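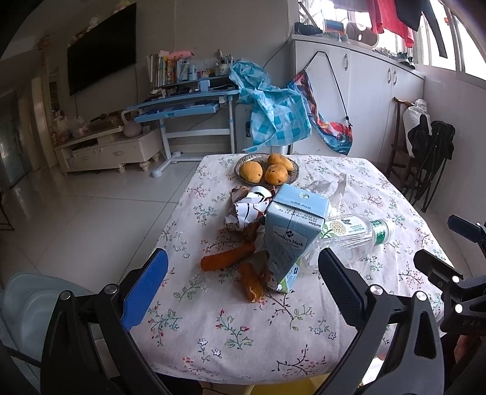
Open jaws over a cluttered table, with a plate of mangoes toward the far side.

JOSTPORT, 11/8/23 - Hi everyone, Sarla Maurya here, and I get to share the news this time! Vevero is releasing Jemano 2, the new version of our grasp planning software, and you can download it today.

If you tried the first one (thank you, and sorry about the installer), you know it liked tidy tables. Put a bottle on its side next to some crumpled wrappers and it would think for ages, then pick the wrapper. We've been fixing that since May. Henok Birhane rewrote the planner so it looks at the whole pile first and works out what can be lifted without dragging everything else along.

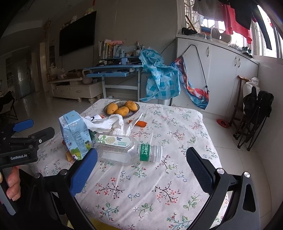
Clear plastic was the part I lost sleep over. Mamta Dhillon put together a test set of 1,447 tabletop views, 400 of them with see-through objects, and we ran every build against it until the depth estimates stopped jumping around. There's a replay viewer too, so you can scrub through a grasp and see why the planner chose it. I use it every day.

Jemano 2 is free for schools and for teams with up to 74 seats. Bigger teams should write to Harish Bhatt at our Jostport office.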